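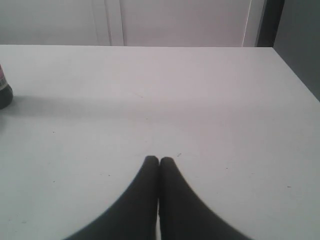
The restored print of Livside ran at the Keane in February, and I went to the 9:40 p.m. showing with a notebook. I had only known the film from a tape with the top of the picture missing, so some of what follows corrects my older post on it.

The running time first. The print I saw ran 81 minutes. The tape runs 74. Four of the missing minutes are the ferry sequence, which was cut for television and then left out of every home release. The other three are spread over small trims, mostly at the ends of reels.

Divina Gatchalian plays the host of a late night horror program at a station that is about to be sold. She was 26 and had done only stage work. Her voice in the first two reels is not hers. The sound was lost and another actress dubbed it, uncredited, at a slightly higher pitch. From the basement scene on, you hear Gatchalian herself. The restoration leaves the mismatch alone, and I think that was the right call.

The film was shot on short ends bought from Wundwood, a company that made industrial safety reels. Short ends explain the cutting. Few shots last longer than 40 seconds, and the long speech to the studio camera is assembled from 11 pieces. The grain changes at most of the joins.

The title card is new. The original was too damaged to scan, so it was reset from a lobby card. The lettering is a little too wide.

Attendance on the first night was 99, according to the board by the ticket window. The Keane has 587 seats.

I still have not found a copy of Kulideck, her second picture. If it has been shown since its first run, I would like the date and the venue.

Comments (3)

reelend
The ferry scene was on the 16mm rental copy too. Ours was very pink by then.

Marguerite T.
Is the dubbing the same on the tape? I never noticed a change.

oldprojector
Kulideck played a double bill in our town, second slot. I only remember the swamp.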